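Hand-guided demo checklist, cloth station
24/12/2020, filled in by Inna Zakharchenko

Pads on both fingers seated — OK. I wiggled them, no play.
Pivot pins — OK.
Recording light before first grasp — OK, but I forgot once and lost demo 22. Sorry, Helju!
Garment flat enough to grab — OK with comment. I like a crease or two left in (Thaddeus wants it ironed, we'll argue in the new year).

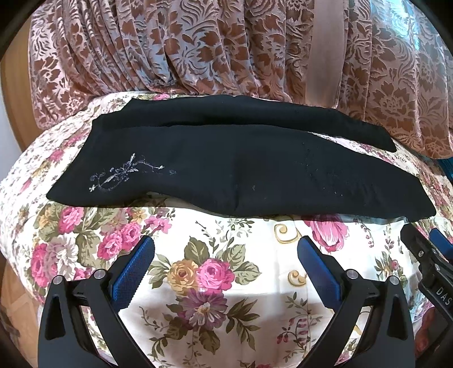 Item 4: black garment on the floral sheet, fingers open.

Second gripper clear of the first — watch this one. Keep your elbows in, please.
Demos saved to Jotix — 40, all open fine.
Wrist break taken — um, no. Next time!

3 comments · 2 shares

Recent
Drosen gripper pad swap
September cloth station check
Punus battery log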